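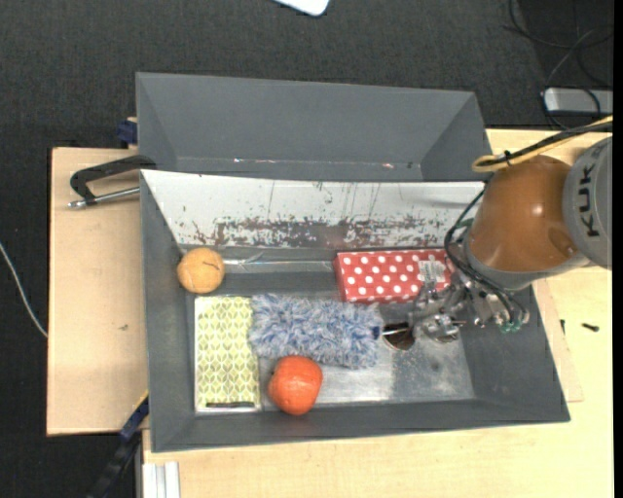 Stuart Whitlock wrote in to say that one afternoon with a box of household items is enough to pick a gripper, and that anything past that is paperwork. I used to work the same way. Then I bought the wrong gripper, and I've been keeping a proper log ever since.

Search this site Enter keywords Go

How to compare two grippers for bin picking

This page covers the test I run when I have two grippers and need to choose one for picking mixed items out of a bin. You need an arm, a bin, a spare bin to drop things into, a way to log each try, and a pile of items that are not alike. You don't need a planner that picks the grasp for you. It's easier to start without one.

The two grippers in the examples are a Fudico two-finger and a Wendik suction tool. The steps are the same for any other pair that fits your wrist flange.

1. Fix the bins down

Clamp the bins to the board before you do anything else. A bin that moves a finger's width between runs will ruin your numbers, and you won't see it happen. Once they're clamped, push on each corner by hand. If anything shifts, add another clamp.

Put tape on the table at two corners of the bin as a check. Look at the tape at the start of every session.

Leave a clear gap between the clamp handles and the path of the arm. Jog the arm by hand through the lowest pose you plan to use, at slow speed, with the largest gripper mounted. I do this at all four corners of the bin.

2. Choose the items

Pick things that are hard in different ways. With five in the bin at once, a good first load is a ball, a patterned box, a fluffy duster, a box with polka dots, and something round and glossy like a tomato. Each one tests something.

The ball rolls when a finger touches it on one side before the other. Suction has only a curved patch to work with.

A box is the easy item for both tools when it lies flat in the middle of the bin. Push it up against a wall and it gets much harder for fingers, which need room on both sides. Put one box along a side wall and another against the back wall and you have two versions of the same problem.

The duster is the item suction people hate. A cup can't seal on loose fibers. Fingers can close on the fluffy part or on the rod, and these should be logged as separate grasps, as they fail in different ways.

The glossy round item tests your camera as much as your gripper. Bright spots on the skin can leave holes in a depth image.

My full list has 38 items and I draw five at a time from it. You can get by with fewer. Write the list down and don't add to it halfway through a comparison.

3. Deal with the shiny floor

If your bin has a bare metal floor, expect reflections. They show up in a color image as bright smears, and some depth cameras will report points below the real floor. A gripper sent down to one of those points will hit the metal.

Set a hard floor limit in the controller. Find it this way:

Mount the gripper you are going to test.
Bring the tip down slowly by hand until a sheet of paper under it just drags.
Read the height and add a small margin.
Save it under the name of that gripper.

Do it again when you change tools. The two grippers will have different lengths and the old limit will be wrong. I have bent a finger this way.

Don't line the bin with cloth to kill the glare unless your real bins will be lined too. Cloth changes how things slide, and sliding is half of what you are testing.

4. Route the cables and hoses

Tie the cables to the arm with enough slack for the wrist to turn fully both ways. Run the air hoses down the side of the last joint and into the gripper fittings. Then turn the wrist to both ends of its range and watch for any place where a hose pulls tight or hangs below the tool.

A hose that hangs low will brush the items and move them. You will get misses that look like bad aim. If you see one corner of the bin doing worse than the others, check the hoses before you check the calibration.

Use small ties and cut the tails off. Leave a loop at the joint.

5. Set up the log

I use Wimiseo for logging, but a spreadsheet works. Each try gets one row:

Tool
Item
Where the item was (middle, wall, corner)
Grasp type
Result
Note

For the result I use four words: held, slipped, missed, stopped. Held means the item left the bin and was still in the gripper over the second bin. Slipped means it was lifted and then dropped. Missed means it never left the floor. Stopped means the arm halted on a force or joint limit.

Maricel Saludo suggested a fifth word, "double," for when two items come up together. I added it in March and it has been worth having. Before then I was logging those as held, and suction was getting credit it hadn't earned.

Fill in the row right after the try. If you save it up for later you will remember the funny ones and forget the dull ones.

6. Run the test

Load five items by tipping them in from a box. Don't place them by hand. People place things neatly and leave room for the fingers.

Run the first tool until the bin is empty or until you have had three failures in a row. Log whatever is left as not cleared. Tip in the next load and go again.

Change tools every ten loads. It is tempting to run one tool all day and the other the next day, since changing over takes time, but light changes and so do you. If you have a quick-change plate, use it. Mine is from Dawber and the swap takes a couple of minutes with the air line.

Reload the floor limit after each swap. I keep a note taped to the controller that says only FLOOR.

Keep the speed the same for both tools. Pick the speed at which the weaker tool still works and use that. You can do a separate speed test later on.

7. Keep the aiming the same

This is where most comparisons I read go wrong. If one gripper is aimed by a person and the other by software, you are comparing the aim.

For a first pass I aim both by hand. I click a point on the color image, the arm goes to it, and I set the wrist angle. It is slow, but it takes the planner out of the question. After that I run both again with the planner and keep those rows in a separate file.

When you aim by hand, give yourself the same limit each time. I allow one click and one change of angle. If I want another go, that is another row.

8. Read the results

My last full comparison had 2,849 tries across both tools, and 2,007 of them ended in held. That total tells you very little. Sort by item first, then by where the item was.

When I did that, the Wendik was ahead on boxes in every position, and well ahead for boxes against a wall. The Fudico was ahead on the duster and on anything with a rod or handle. The ball was close to even. Glossy fruit went to the fingers in the middle of the bin and to suction in the corners.

So the choice depends on what is going into your bins. If it is mostly cartons, take suction. If a good share of it is soft or shaggy, take fingers, or look at a tool that has both, with the extra weight and the extra hose that come with it.

Look at the stopped rows on their own. They cost more time than any other failure, as someone has to walk over and clear the fault. A tool with a slightly lower held rate and very few stops may move more items in a day.

9. Common problems

Fingers close but the item squirts out. Lower the grip force first, then try rubber pads. If you fit pads, start the count again for that tool.

Suction holds and then lets go on the way up. Check the cup lip for a nick. Fibers from a duster get stuck to it, so wipe it between loads.

The first tries of the day are all off to one side. Check the tape at the bin corners, then the camera mount.

Depth image full of holes. Move the lamp before you move the camera. Moving the camera means calibrating again.

Gripper bumps the bin rim on the way out. Raise the exit height, or make the arm go straight up before it moves sideways. Sloping sides help a little here, but the rim will still catch a wide tool.

Page last changed 2025-10-25. The log template has the "double" column in it now. If you have an older copy, add the column after Result and leave your old rows blank.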